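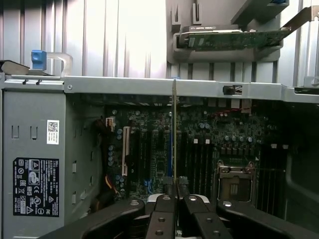 4.2 What the bench workers gained, and what they gave up

Taking a desktop computer apart is skilled work, and the people who do it at Josley had been telling us so since our first visit in February. Before the robot cell came to the Hedeldale site, a bench worker opened a case, pulled whatever could be sold or reused, and passed the shell down the line. Speed was praised, but what the workers themselves talked about was touch: how far to lean on a latch, when a card is ready to come free, which edge will open up your knuckle. Those are the very things the cell now has to deal with. Inside a chassis the gripper pinches an expansion card by its narrow metal bracket, right up against the crossbar, with the memory slots and the open processor socket lying just below. There is very little room for a mistake in there, and every worker we interviewed could point to a board they had ruined by slipping in that same area. Several of them leaned in to watch the first time the fingers went down past the bar. So did we!

The section that follows draws on interviews with all 24 people who work the benches, on our own notes from the floor, and on the handover log kept by the shift leads. We asked everyone the same opening question, "What do you do now that you did not do before?", and then let the talk go where it wanted. The answers were richer than we had dared to hope for.

The most common answer was teaching. Workers used the word freely, even those who had never been asked to train a new hire. When the cell stops on a case it cannot handle, a bench worker comes over, decides what is wrong, and either frees the part by hand or shows the cell a better grip. Faith Mwaipopo, one of the shift leads, described the change this way: "I used to know it in my fingers. Now I have to say it out loud, so the settings can be changed. You find out how much you know." We heard versions of this from people with very different lengths of service. Putting hand knowledge into words was hard for most of them, and many were proud to discover they could do it.

The second answer was about order. On the old benches each person laid out parts as they liked, on a mat or in a box. The cell needs every part to have a set place, and a molded tray now goes with each case (Figure 4). Opinion on the tray was split. Newer workers loved it, since they could tell from a look at the tray which parts were in it. Some of the longest-serving people found it fussy and said it made their own habits look like mess. By our last round of interviews a few of them had asked for trays at the hand benches as well, and we watched one such request get turned down over cost.

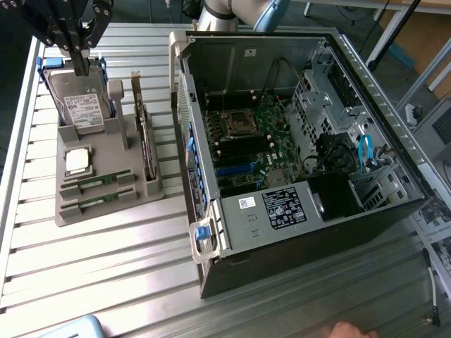 Clerklow Papers on Work and Technology, Vol. 5, p. 400

Figure 4. Parts tray beside an open tower case, with the gripper closed on the top edge of a hard disk drive. The processor sits in the square pocket of the tray and two memory modules lie in the slots below it.

The tray also changed who talks to whom, an effect we had not planned to study and were delighted to find. Under the old layout, a part of doubtful quality went into a shared bin and was judged later by the test room. A part standing in its own slot next to its own case can be judged on the spot, and bench workers began calling testers over to do so. Testers told us they now knew the bench workers by name. The log bears this out: notes written jointly by a tester and a bench worker are rare in its early pages and common in the later ones.

Losses were real too. Workers missed the rhythm of a full case done start to finish by one person, and the word "waiting" came up in many interviews. Standing by while a machine works is tiring in its own way, and pay at Josley did not change to reflect the new duties. We return to pay in Section 5, where we compare Hedeldale with the Beaulieu site, which kept hand benches throughout.

Even so, when we asked whether they would go back to the old layout, most people wanted something in between: the cell for the plain, repeated pulls, and the odd or damaged cases left whole for human hands. We find that a very exciting answer. It is a plan for dividing the work, drawn up by the people who know the work best, and the shift leads have begun sorting incoming cases along those lines.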